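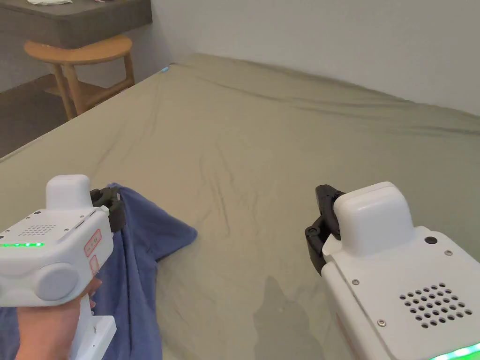 Bedroom work with the Clulier hand-held pair. The left gripper holds a blue cloth over an olive-green fitted sheet.

Clulier Hand-Held Grippers: Household Textiles Gallery
Zesirlow Equipment Services, August
3 min read

Zesirlow Equipment Services maintains the Clulier hand-held gripper kit for loan to laboratories, training centers and technical colleges working on robot manipulation. The gallery on this page concerns household textiles, the category of work for which the kit is most often requested. Prospective borrowers are encouraged to read the notes that follow before submitting an application.

The kit

Each Clulier kit contains two grippers, supplied as a left and right pair, with charging leads, a hard carrying case and a printed operator guide. The grippers are held in the operator's own hands and are not mounted on an arm. Both units in the photograph have white casings and black jointed fingers, with round ventilation holes in the top panel and a strip of green light along its edge. The operator's hand supports the left unit from underneath.

The units are matched at our workshop and should be kept together for the full loan period. If one unit requires service, the complete pair must be returned.

Work with cloth

Fabric is demanding material for any gripper. A cloth held at one point hangs in folds that change with each movement of the hand, and a sheet stretched over a mattress gives very little to take hold of. Borrowers who intend to record bed making, folding or laundry sorting should allow time for operators to practice before any session that is to be retained.

In the photograph, the fingers of the left gripper are closed on the gathered upper end of the cloth, and the rest of it falls across the sheet in long folds. The right gripper is held above the bed with nothing in its fingers. Operators new to the kit tend to overuse the dominant hand, and the operator guide includes a set of exercises in passing a cloth from one side to the other.

A plain fitted sheet in a single color is suitable for early exercises. Patterned bedding may be introduced later if the project calls for it. Heavy quilts and weighted blankets fall outside the approved use of the kit and should not be lifted with it.

Loan terms

The standard loan period is eight weeks. The fee is $3,760 per kit, payable before dispatch, and covers delivery in both directions, one remote setup session and routine replacement of finger pads. Damage from liquids or from dropping a unit is charged separately.

Extensions may be granted when no other institution is waiting. Requests should reach the equipment desk before the final week of the loan. Kits may not be transferred between institutions without written approval, even where the two are partners in the same project.

Training

Operators attend a half-day course at the Skinner Training Annex before a kit is released to their institution. The course is held on Wednesday mornings and covers grip, posture, charging, cleaning and the correct storage of recordings. The annex has a furnished practice bedroom and a small kitchen. Institutions unable to travel may ask for the course to be delivered on their own premises, subject to staff availability and an additional charge.

More than 80 operators have completed the course. A certificate remains valid for later loans of the same model.

Support and servicing

Technical support during the loan is provided by Kanance, our servicing partner. Borrowers should report unusual noise, stiffness in the fingers or any change in charging behavior to Kanance directly and stop using the pair until they have received a reply. Casings must not be opened by the borrower. Surfaces may be wiped with a soft, slightly damp cloth after the units have been switched off; ventilation holes should be kept free of lint, particularly after work with towels and fleece.

Applications

Applications are reviewed monthly. Please state the intended tasks, the number of operators and the preferred starting month. Applicants recording in private homes must also enclose a copy of the consent form they plan to use.

Related items
Clulier Kit: Operator Guide and Packing List
Preparing a Practice Bedroom at the Skinner Annex
Kanance Service Desk: Hours and Return Procedure
Consent Forms for Recording in Private Homes
Gallery: Kitchen Tasks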